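Pallavi Kashyap
Thread zum Thema Exposé-Deutsch, weil ich wieder auf Wohnungssuche bin und gerade zu viel davon lese. 1/

Gestern die Anzeige von Ekgate Immobilien: »lichtdurchfluteter Altbau mit Seele, Baujahr 1796«. Kaufpreis auf Anfrage. Energieausweis »wird nachgereicht«. Da bin ich schon müde, bevor ich die Fotos anklicke.

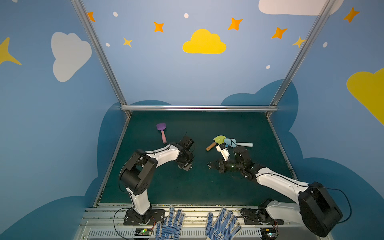
Lenni Mustonen antwortet: Ausweis muss spätestens bei der Besichtigung vorliegen, auch wenn der Makler tut, als wär das Kulanz. Einzige Ausnahme wäre Denkmalschutz, und dann sollen sie das bitte auch hinschreiben.

Danke Lenni. Im Exposé steht »denkmalähnlicher Charakter«. Was soll das sein? Entweder es steht in der Liste oder es steht nicht in der Liste. Ich habe bei der Stadt nachgefragt: steht nicht drin. 2/

Zur Fläche. 72 Quadratmeter »Wohn-/Nutzfläche«. Der Schrägstrich macht hier ziemlich viel Arbeit. Auf Nachfrage gehören Kellerabteil und Dachboden dazu, und der Balkon ist voll angerechnet. Wie viel davon Wohnfläche ist, konnte mir am Telefon keiner sagen. Die Berechnung liege beim Eigentümer. 3/

»Ruhige Seitenstraße« habe ich mir angesehen, abends um 6. Die Buslinie biegt direkt vor dem Haus ab. Mag sein, dass es nachts ruhig ist, schlafen würde ich dort trotzdem gern vor Betriebsschluss. 4/

»2 Zimmer, auf Wunsch 3.« Auf wessen Wunsch? Gemeint ist eine Trockenbauwand mitten durchs Wohnzimmer, und das hintere Zimmer hätte dann kein Fenster. Steht natürlich nicht dabei, man sieht es erst im Grundriss. 5/

Und dann der Klassiker: »Hausgeld moderat«. Ich wollte die Protokolle der letzten Eigentümerversammlungen sehen. Antwort: gern nach Abgabe einer Finanzierungsbestätigung. Also erst zur Bank, dann erfahre ich, ob das Dach fällig ist. Nein. 6/

Nachtrag, weil einige fragen: Bei Rullard war es auch nicht besser, nur war das Papier dicker. Da hieß der Innenhof »grüne Oase«, und auf meine Frage nach den Nutzungsrechten kam drei Wochen nichts.

Noch ein Nachtrag. Eyvindur Lauritsen schreibt mir, ich sei zu streng, Werbung sei eben Werbung. Kann man so sehen. Ich unterschreibe beim Notar halt keine Stimmung, und im Kaufvertrag steht dann »gekauft wie gesehen«.

Besichtigung habe ich übrigens trotzdem zugesagt. Zollstock kommt mit, und nach dem Energieausweis frage ich gleich an der Tür.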